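Incidencia 83 – Celda Aro, puesto de picking
Estado: abierta
Abierta el 2020-03-18

¡Hola otra vez! Retomo aquí lo que dejé a medias en la incidencia de febrero, porque el fallo ha vuelto y ahora viene con ganas. Resumen rápido para quien entre de nuevas: la pinza baja a por el artículo, cierra, el controlador dice "pieza agarrada" y el brazo se va tan contento al otro lado... con las manos vacías. Ningún error en pantalla, ninguna parada. En la tanda de hoy, 9 agarres fantasma de 40 intentos (el resto, bien).

Lo que he probado hasta ahora: reiniciar el controlador (nada), cambiar el cable de la pinza por el de repuesto que teníamos de Pliltulton (nada) y volver a la versión anterior del programa Prudstead, la que funcionaba en enero. Con esa falla igual, así que el programa lo descarto de momento.
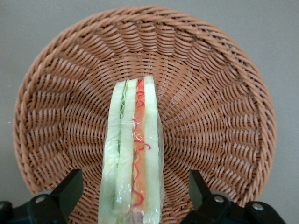
El umbral de cierre es mi principal sospechoso. Ahora mismo está en 2 mm, o sea, si los dedos se quedan separados más de eso al cerrar, Aro da por hecho que hay algo en medio. Con cajitas rígidas va de maravilla, pero con el sándwich la cosa cambia: el plástico transparente hace arrugas, sobre todo por el lado izquierdo y hacia abajo, y me da que los dedos pellizcan un pliegue, leen un grosor que les parece bueno y se dan por satisfechos. Además es triangular y se ensancha hacia abajo, conque unos milímetros de altura cambian mucho lo que mide la pinza. Subí el umbral a mano y los fantasmas bajaron, ¡pero empezó a rechazar agarres buenos!

Otra cosa, y esta sí me preocupa: en uno de los fallos el brazo arrancó hacia la zona de entrega con la puerta del vallado abierta. Iba en velocidad reducida y no pasó nada, pero no me gusta. Hasta aclararlo, por favor, que no se abra la puerta sin pulsar antes la seta.

Pendiente:
- mirar la corriente del motor al cerrar, aparte de la apertura
- repetir la tanda con el artículo sin envolver
- pedir a Ibrahim (soporte) el registro del circuito de la puerta

Dejo la celda en manual. Si alguien la necesita, que escriba aquí antes y le paso los parámetros que tengo puestos.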